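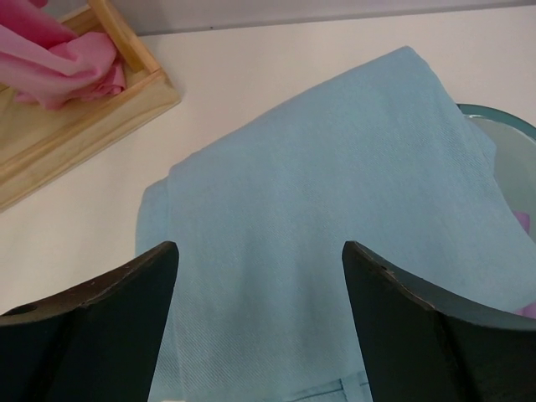 Does colder washing save what the labels say it saves?

Project report, second-year Household and Consumer Studies
Candela Lozano and Svetozár Tichý
Supervisor: Norbert Holub
Handed in 12/02/2021

1. Why we chose this

Every detergent box we picked up in the shop told us to wash colder. Some promised the same result at 20 degrees as at 40. The claim is everywhere, and the print underneath explaining how it was tested is tiny or missing. We wanted to see whether two students with ordinary machines and no laboratory could get anywhere near the same answer.

We should say at the start that we doubted it. Svetozár has always washed at 40 and thinks cold washing is a way of selling more powder. Candela washes at 30 and had never thought about it. We tried to keep these opinions out of the marking, with mixed success (see section 4).

2. What we did

We used two detergents. One was Varkel, a powder, and the other was Cledus, a liquid. Both say on the pack that they work from 20 degrees. We bought plain cotton cloth from the market hall in Triturport and cut it into 46 squares. Six were kept back clean for comparison. The other 40 were stained with one of four things: black tea, tomato sauce, cooking oil and grass. The stains were left overnight on a rack in Candela's hallway.

The squares were washed at 20 or 40 degrees, five squares to each mix of stain and temperature. Three of each five went in with Varkel and two with Cledus. This was a mistake in planning and we only noticed when the second batch was already in the machine. It means the Cledus results rest on very few squares.

Electricity was measured with a plug-in meter lent to us by Dušan Bednárik from the year above. The meter shows a running total and we wrote down the figure before and after each wash.

Marking was done by eye. Ludmila Čierny, who had not seen the washing, gave each square a score from 0 (stain as bad as before) to 10 (same as a clean square). She did this by a north-facing window in the afternoon.

3. Results

Tea and grass came out better at 40, clearly so with both detergents. Tomato came out better at 40 with Varkel, but with Cledus we could not tell the two apart. Oil was poor at both temperatures. One oil square washed at 20 scored higher than any of those washed at 40, and we have no explanation for it.

The colder washes used less electricity every time. That part of the claim held up without trouble. Most of the power in a wash goes on heating the water, so we would have been surprised by anything else.

What the boxes leave out is the second wash. If a shirt comes out with the tea mark still on it, most people will put it through again, and there goes part of the saving. We asked people in our building what they would do and nearly all said they would wash it again, warmer. Nobody said they would wear it.

4. Problems

There were plenty. Our stains were not equal. We used a spoon, and a spoonful of tomato sauce is whatever the person holding the spoon thinks it is. The grass was rubbed in by hand, mostly by Svetozár, who rubs harder.

The two machines were different makes and different ages. Candela's is a Baláž that belongs to the flat, and its dial goes from 30 straight to "cold", so every 20 degree wash had to be done at Svetozár's. We therefore cannot rule out that part of the difference between 20 and 40 is really a difference between machines. Mr Holub pointed this out in April when he read our plan, and we went ahead anyway. We should have listened.

Water hardness was not measured. Nor did we check whether either machine truly reached the temperature on its dial. A friend's father who repairs them told us that many do not, but he could not point us to anything written down, so we leave it as hearsay.

Finally, one person's eyes are not an instrument. When Ludmila scored ten of the squares again a week later, four of the scores had changed, one of them by three points.

5. What we think it shows

Cold washing uses less power. It also left more tea and grass in our cloth. Whether the trade is worth it depends on what is in the basket, and the boxes do not help anyone work that out. For clothes that are only a bit sweaty we did no tests at all, although that must be most of what people wash. A follow-up should start there.

We do not think our figures prove the makers wrong. They may have tested properly, with 100 squares or 2000. But if they did, we could not find the results, and "tested" printed on a box is not a result.

6. Who did what

Candela cut the cloth, ran the 40 degree washes and wrote sections 1 to 3. Svetozár did the staining, the 20 degree washes and sections 4 and 5. The squares are in a labelled bag in the department cupboard, except for two of the oil ones — these were thrown out because of the smell.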